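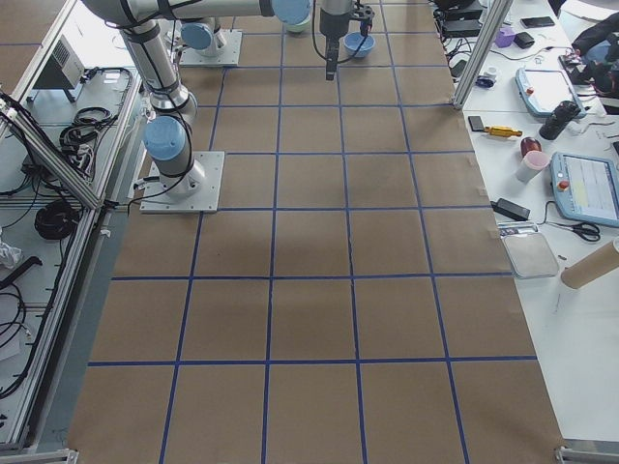
Visit to the Gitomberg workshop, December

We got there a little before 10 in the morning, after the bus dropped us at the wrong gate. Fatima Yusuf met us at the side door and signed us in. There were coffee and rolls in the hallway, and coats went on a rack by the stairs.

The first stop was the table room. The work surface is covered in brown kraft paper and marked off into squares with blue painter's tape, lengthwise and crosswise. Paper creases, and this sheet had some faint ones, but Fatima said they only change it when the edges lift. The tape comes from a hardware store two streets away. She pulls the long strips first, then the short ones, and presses them down with the side of her hand.

The bowls are the part I had come for. A small blue one was out on the paper, and a pale green one too. They belong to a table setting exercise called Pranine, in which each bowl has to end up in a given square. Damilola Ezeani keeps the list of layouts, 134 of them so far. He writes them out by hand and types them up later.

Someone in our group asked about using real kitchen tables. Damilola said they tried it in the spring and went back to paper – the squares make it easier to put things back where they were.

Next we went down to the store room, where Anselmo Llanos has 300 pieces of tableware on open shelves, sorted by size. Most came from thrift stores. He lets visitors handle them, but asks that they go back on the same shelf.

Lunch was soup and bread in the canteen, 4000 steps into the day by my phone. The talk on the Obi shelving system started at 2 and ran long, so we missed the packing area. Chiamaka Onuoha has the sign-up sheet for the next visit. Bring flat shoes, and use the north gate.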